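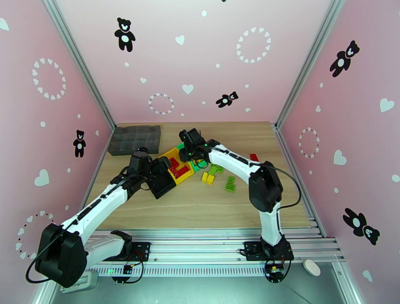

Rosario Parisi

Friday, November 22, 2024

Re: [playroom] Blocks and the tray

Corentin Courtois wrote:
> Do we still want the gray tray for the blocks? Mine end up
> back in one heap by lunch. Also, is the pink paper with the
> teddy bears staying? I have 2 rolls left over.

Keep the tray. The square compartments are a fair size for small blocks, and I would sort by color first and leave shape for later. Put the yellow base plate next to it so people can build without reaching over everything.

The bears and hearts can stay up until January. Hold on to the rolls – Eifion wants one for the shelf backs at Drostside.

I still need a count of base plates from each room. Benoît has sent his (5). Valentin, please send yours when you get a chance.

Rosario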